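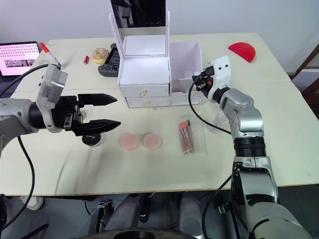 OK so I finally did the thing I've been threatening to do since spring and took the slow train from Comomville all the way out to Plakurport. A few of you asked how it went, so here comes a thread. Get a snack.

First, the ticket. You can't buy it on the app. The app will show you the train, let you pick a seat, take you right up to the payment page and then dump you back at the start. I did this 3 times before I gave up and went to the window, where it took less than a minute.

The train leaves at 6:40 in the morning and yes, it's as early as it sounds. The coffee stand on the platform opens at 7. I would love to talk to whoever set those hours.

Sit on the left going out! The right side is mostly embankment and the backs of warehouses until Lellden, and then it's trees. On the left you get the river nearly the whole way, and in October the hills behind it are that rusty orange color that never comes out right on my phone.

The seats are the old kind with the scratchy fabric and the armrest that folds up into your ribs. I brought a sweater to sit on and felt like a genius for the first hour. After that I was just cold and didn't have a sweater.

There are 13 stops. I know because I had nothing else to do and there's a map over the door. At least four of them are a bench and a sign. At one of them a guy got off with a full-size floor lamp and just walked into a field with it.

Lellden is the long stop, 40 minutes while they wait for the connecting train. You're allowed to get off. GET OFF. There's a bakery across the road with a green awning and they do a potato and onion roll that I've thought about every day since. Cash only. I got two and should have gotten four.

Don't do what I did, though, and decide you have time for a walk. I got as far as the bridge, looked at the clock on the church and had to run back with a paper bag in each hand. The clock turned out to be fast. I stood on the platform sweating for ages.

After Lellden the phone signal goes. Download your stuff before. I had one podcast episode saved and it was about mattress sales, and I listened to all of it, and I have opinions about mattress sales now.

The last stretch is the good part. The track comes down toward the water and for a while there's no road at all, just marsh and birds and these little sheds on stilts. Everybody in the car stopped talking. Even the kid behind me, who had been kicking my seat since Comomville, quit for a bit.

Plakurport itself is tiny. One main street (Laskowska, which everybody there seems to pronounce differently), a harbor, a hardware store that also sells cakes. I had a bowl of fish soup at the place by the ferry ramp and it was fine. Kind of salty. The bread was great.

I walked out along the sea wall until the wind got stupid and then walked back. That was my whole afternoon and I'd do it again tomorrow.

One thing to know if you go on a Sunday – the last train back is at 4:15 and there's nothing after that. The timetable at the station still has the summer hours up, which say 6:15. The woman in the cake-and-hardware store warned me and I bought a lemon cake out of gratitude.

The ride back was dark for most of it so I can't tell you about the view. I slept, ate cake with my hands and woke up in Comomville with lemon icing on my sleeve.

Somebody asked about cost. Round trip plus rolls plus soup plus cake came to less than I usually spend on a regular weekend of not going anywhere, so make of that what you will.

Also yes, you can bring a bike, but it goes in the end car and you have to lift it up those awful steep steps yourself. I saw a couple do it and they weren't speaking by the second stop.

Next time I'm staying overnight so I can see the harbor in the morning. If anyone knows a place to sleep out there that isn't the one above the bar, please tell me – my DMs are open.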